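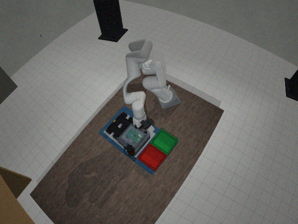

The Datville open day is a yearly public showing of assembly robots, held on the grounds of the Traltel works in Datville. It grew out of a supplier meeting and was opened to the general public after Lundia, a maker of control software, took over the program.

Format

Visitors book a slot and watch a robot arm handle small electronics tasks, such as picking parts from a housing and sorting them into bins. Part of the program is run in simulation, with the rendered arm shown on a large screen. The organizers call this "the full process." Critics have noted that a simulated bench has no worn screws, bent cables or missing parts unless someone adds them.

Claims and results

At the most recent edition, Lundia reported 283 simulated runs, of which it counted 101 as complete. The company's handout gave only the second figure. Tests on real hardware came to 70 runs, and no success rate for these has been published. Teresa Louro, who reviewed the event for a trade newsletter, wrote that the staff "answered every question about speed and none about failure." Program lead Tarık Ersoy replied that results from the hardware tests would be released in March. They have not yet appeared.

Reception

Attendance is said to be strong, though the only count available comes from the organizers. Local schools have praised the event. Engineers have been cooler, and a planned second site at Butt was dropped without a stated reason.

See also: Pick and place; Robot simulation; Trade fairs in Datville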